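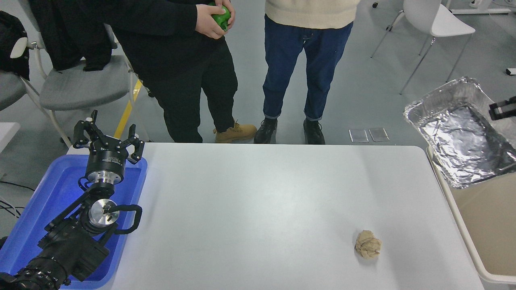

**Table helpers wanted, November sessions, Chambi hall (side door, not the front)**

We need a few more people for the packing and sorting days at Anusix. Short notice, sorry. Two have dropped out and the room is already booked.

What it is: standing at a white table with everyday things. Paper, veg, plates, boxes. You pick them up, put them down, pass them across, crumple the paper, flatten it again, wrap something in it. Then the next item on the card. No experience needed, we show you in the first ten minutes.

You'll work in a pair. Bring a friend if you like, or we match you up on the day.

**Hours**

Morning 9 till 1, or afternoon 2 till 6. Pick one. Same people can do both but only if you've had a proper lunch break, the canteen at Okik is across the yard and does a decent soup.

**Pay**

Paid per session, same rate for everyone, plus bus fare if you keep the ticket. Goes out at the end of the month. If you did the spring round your details are still on the Turer system so don't fill in the form twice, it makes a mess at our end.

**You should be**

- 18 or over
- ok on your feet for an hour at a strech
- fine with handling raw vegetables (tell us about allergies, latex as well)
- able to do at least 5 sessions. One or two is no use to us this time, the pairs get broken up

Left handers very welcome, we are short of them.

**Clothes**

Your own, whatever you'd wear on a cold day. Jumper and jeans fine. Closed shoes please, boots are good, the floor is hard and the heating doesn't come on till ten. No sandals, no flip flops, we will send you home. Long necklaces and dangly bracelets off before you start. Coats go on the chairs, there isn't a cloakroom. Leave anything valuable at home.

Keep behind the yellow tape on the floor unless you're called over.

**Numbers**

The full list is 1162 items and we've got through 1000, so what's left is the fiddly stuff. Mostly soft things, paper and bags and so on. Once the list is done the sessions stop, even if that's early. You still get paid for any you were booked on.

**How to apply**

Form at the Anusix front desk or ring extension 3777, leave your name, number and which half of the day suits. Say it slowly, the machine cuts people off. Please dont email, that inbox isn't being read at the minute.

Places go in the order we hear from you. If it's full we keep you on the reserve list, and reserves do get called, usually the evening before.

Parking: none at Chambi. Bikes round the back by the bins.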